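Shared desks: clearing, cables and packaging

Issued Aug 11, 2025

The pale desks in the Tirnik room have been in shared use since March, when the two single benches were moved out. They are pushed together to give one surface, which suits laptop work and unpacking but has led to items being left across the join. The notes that follow replace the sheet pinned inside the door. They apply to everyone who books the room, including staff from Barta.

Power cables

Laptop supplies are to be plugged in at the floor sockets. Run the cable off the edge of the desk nearest the socket by the shortest route. A cable that drops over the front edge is acceptable while the laptop is in use and someone is sitting at the desk. It should be coiled and put away at the end of the booking.

Do not pass cables through the gap between the two desks. The desks shift slightly when leaned on, and Aurelia Frei has withdrawn one lead from use after finding the outer sheath pinched in the join. The replacement is tagged 108 and is kept on the hook by the door. If the tag comes off, hand the lead to Aurelia and do not put it back in circulation without one.

Extension leads may be used on the floor only. They must not be stood on the desk or hung from it.

Laptops

A laptop with a hinge that opens flat takes up nearly twice the depth of desk. Check that the screen has clear surface under it before folding it back, and remove screws, pens and loose connectors first. Brian Mutiso has sent one machine for a screen repair this year after it was opened onto a hex key. The repair took 19 days and no loan machine was available for the first week.
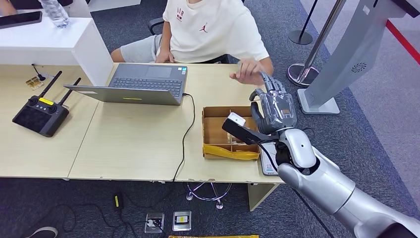 The same applies to anything with aerials. Handheld controllers should be set down with the sticks uppermost and the aerials clear of the screen and of any box lid. Fold the aerials, if they fold, before the controller goes back into the cupboard. The lower shelf is too shallow for a controller with its aerials up, and the door will close on them.

Bare circuit boards

Boards without a case are to be kept towards the back of the desk while in use and returned to an antistatic bag when work stops. Attach any thin signal cable to the board before it is powered and leave enough slack for the laptop to be moved without dragging the board. Tape may be used to hold the cable to the desk. Use the low-tack roll in the drawer; parcel tape lifts the surface.

Boards left out overnight will be bagged and placed in tray 303. They can be collected from Birthe Hauksdóttir, who will ask for the project name. The tray is emptied on the last working day of the month, and unclaimed boards go back to general stock.

Cardboard boxes and inserts

Boxes with internal partitions are to be kept whole. The partitions are cut for a particular set of parts and are difficult to match once separated. After unpacking, leave the partitions standing in the box, fold the flaps inwards and write the contents on the short side. Marker on the long side is hidden when the boxes are shelved.

Plastic bags and wrap should be flattened and placed inside the box if the parts are to be returned to the supplier. If they are not being returned, the plastic goes in the clear sack under the window. Ukeo will accept goods back only in the original carton with all the inner packing present. Troels Norðdahl had a return refused in March for one missing bag, and the cost was charged to the project.

No more than 3 boxes may be open on the desks at one time. Further boxes should stay on the trolley.

Drinks

Water bottles are to be kept off the two pale desks. The white surface at the side of the room is available for bottles and cups. Caps must be fully closed, as bottles on that surface are regularly knocked onto their sides by people reaching across. Open cups should be finished before powered equipment is brought out.

Phones and tablets may also be left on the white surface. The charging points there are low output and will not run a laptop.

Desk edges

The front edges of both desks are slightly chipped. This has been reported and no further report is required unless a chip is sharp enough to catch clothing or a cable. Monis has quoted for a replacement edging strip, to be fitted in place. The work needs both desks clear for a full day and will be booked once the room calendar allows. Until then, lift boxes over the edge when sliding them on or off, and do not clamp anything to the front.

Chairs

The black office chairs belong to the room and should stay in it. Push them under the desk when leaving. Seat height may be altered freely. One gas lift is sinking under load and has been marked on the underside with white tape; Auður Zoëga is arranging the part.

Bookings continue to be made through the room calendar. Allow ten minutes at the end of each booking for clearing the surface, and include it in the time requested.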